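# Turnden Countertop Set: Data Card

Prepared for the Plultetti equipment plan. Contact: Vaida Kuusk.

12 shares | 0 comments

## Purpose

The set holds 400 simulated episodes of tabletop handling. It supports the decision on how many arms to purchase in March.
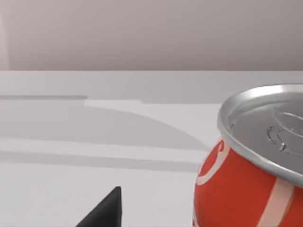 Quotations from Coşkun and Rusau are to be compared on the same tasks. Gripper fingers are budgeted separately from arms, with 25 spare pairs allowed for.

## Limits

All episodes are rendered. Results should not be used alone to set a maintenance budget.

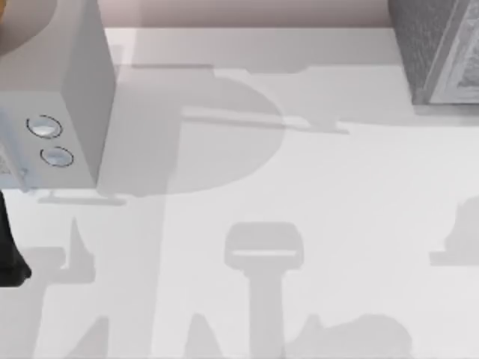

Figure 2. Simulated countertop from above, with shadows across the surface.

127 views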